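Trakanton handheld gripper pair, review after a month with the Tuesday club

Short version if you're in a rush like me: good tool, bad manual, buy the spare screws. Longer version follows, typed between classes so forgive the mess.

Background. I run an after-school robotics club, high school age, mixed experience. This year's big project is a sorting challenge. Desk clutter, basically. Students collect demonstrations by hand, then train a small policy, then we find out how bad it is on the school arm. Last year we taught by joystick. Miserable. Kids hated it, I hated it, and a clean run took forever. So this year I talked the school into a pair of Trakantons.

What comes in the box. Two grippers, charging cords, a calibration card, a foam case that does not close properly if you leave the finger pads on. Ours had one loose joint screw on arrival. Not a disaster but check yours before you hand it to a 15 year old.

Setup. Manual says ten minutes. Took us a whole session. The pairing step is on page 4 and the thing you need to do BEFORE pairing is on page 9. Kimie Kobori, one of my juniors, worked it out by reading the whole thing back to front. She has since written a one-page version that's taped inside our cabinet and I'd trust it over the printed one.

Feel in the hand. Light enough. Trigger is smooth, a bit stiff for smaller hands the first week. Jaws open nice and wide. Closing on something thin takes practice, pens especially, they roll. Tubes and round things same problem. Flat stuff in the bottom of a bin is the real test and honestly most of the kids scrape the wall the first dozen tries. The pads grip better than I expected on smooth plastic. On paper, so so.

Two at once. Here is where it earned its money for me. One student per gripper or one student with both, either works, but sharing a bin between two grippers is a lesson in itself. They bump. They argue. They start calling out moves, and that got us better data than anything I said at the whiteboard. By the third week two of the groups had their own shorthand going, "mine left", "hold", "out".

Software. Skivport is the app that goes with it. Fine. Exporting is slow and the file names are a mess, you'll want to rename things the same day or you will never find anythng. It crashed on us 3 times in August, always on export, never while recording so we didn't lose a run. There's a desktop viewer too. I use it mostly to show the group what a bad grasp looks like, everybody recognizes their own immediately.

Numbers for those who want them. Our goal was 1,000 good demos before the winter meet. We're at 979 as I write this. Some 500 of those came from one team, they got competitive about it. We threw out plenty along the way, mostly dropped items and a few where a sleeve covered everything.

How does it compare. We borrowed a Twal from another school for a couple weeks. Twal is sturdier, heavier, and the trigger has a click I really like. But the jaws don't open as far and tired wrists were a real complaint by the end of a session. For adults, maybe the Twal. For a club, Trakanton. Sutrisno Wattimena, my co-coach, disagrees and wants it noted that he disagrees. Noted.

Desk bin task, two grippers: 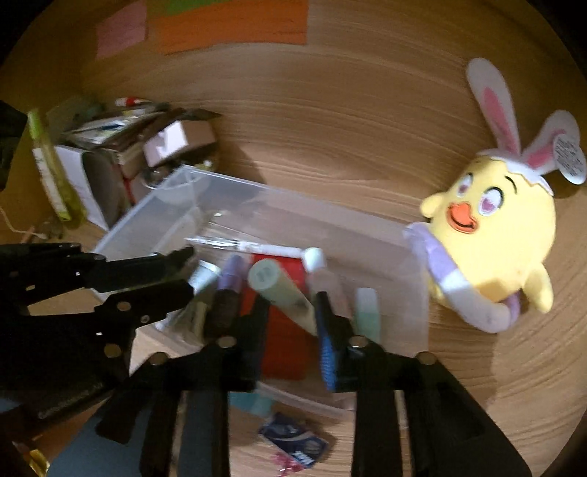
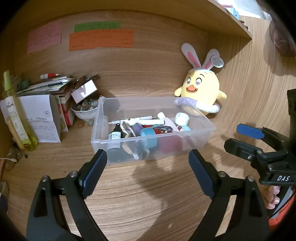 Durability. So far ok. Pads are showing wear at the tips, replacements are cheap. Linkages still tight after we went over every screw with a driver, do this weekly, put it on the chore chart. One gripper got dropped on tile from desk height and still calibrates fine. Don't take that as a promise.

Support. Wrote to them twice. First answer came next day and was useful. Second one was a link to the manual. Page 9 again.

Gripes, quick list. Case doesn't close. Charging light is the same color for charging and full, why. Left handed kids need to flip a setting buried three menus down and it resets when you update. No lanyard hole.

Who it's for. Clubs, intro classes, a capstone group on a school budget. If your just doing one demo day, borrow a set. If you want students collecting every week, get the pair, one by itself is half the fun and the bin task really wants two.

Four stars out of five. Would be higher with a decent manual. We have a third gripper on order through Oninine, they had stock when the maker didn't, will update on shipping when it shows up. Also still testing the softer pads, two kids swear by them for pens, I can't tell the difference yet.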